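Subject: Re: Open day at the Kos demonstration kitchen — arrangements for members
List: Tetetville Assistive Technology Network

> Could the organizers confirm whether members may watch the fetching
> task itself, or only the talk beforehand? Two of our centre's
> occupational therapists would like to attend, and one uses a power
> chair. We would also need to know which entrance to use, as our
> notice gives only the street address.
>
> Haris Begović
> Stolley Day Program

Dear Mr. Begović and members,

Thank you for your enquiry. I am replying to the full list, as several centres have written with similar questions.

Members are welcome at both parts of the October open day in Mevville. The talk begins at 10:00 a.m. in Room 373, and the kitchen demonstration follows at 11:15 a.m. on the same floor. Please use the rear entrance on the parking lot side, which is level with the pavement. The front entrance has seven steps and its lift remains out of service. Visitors who require the door to be held should telephone extension 3309 on arrival.

The demonstration consists of a mobile robot, Kos, working in a kitchen furnished with ordinary household appliances. An operator will give it spoken requests of the kind a client might make at home, and a member of the engineering staff will comment on its progress. Visitors may put questions at any point except while the arm is moving. 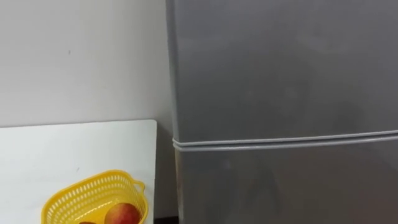
Kos is asked to fetch items and to put them away, and the second request is generally the slower of the two. Its operators attribute this to the approach: the base must be placed so that the arm has room to work without striking the furniture. With the white table standing so close to the side of the refrigerator, a small error in heading matters a good deal, and the yellow basket of fruit must be reached from a position that suits the appliance as well. Therapists who have advised on kitchen layouts will recognize the difficulty, and the engineering staff have asked specifically for their comments on clearances.

Two points of procedure. Attendance at the kitchen portion is by registration, and each centre should send its names to the list office, quoting file 1211. Photography is permitted during the demonstration but not during the talk, where client case material will be discussed.

Members should also note that Kos is a research platform. It is not available for purchase or loan, and the open day should not be presented to clients as a product trial. A written summary — including the questions raised and the replies given — will be circulated to centres unable to send a representative.

Mr. Begović, kindly forward the dimensions of your colleague's chair with your registration so that the viewing area may be arranged accordingly.

Yours sincerely,

Events Coordinator
Tetetville Assistive Technology Network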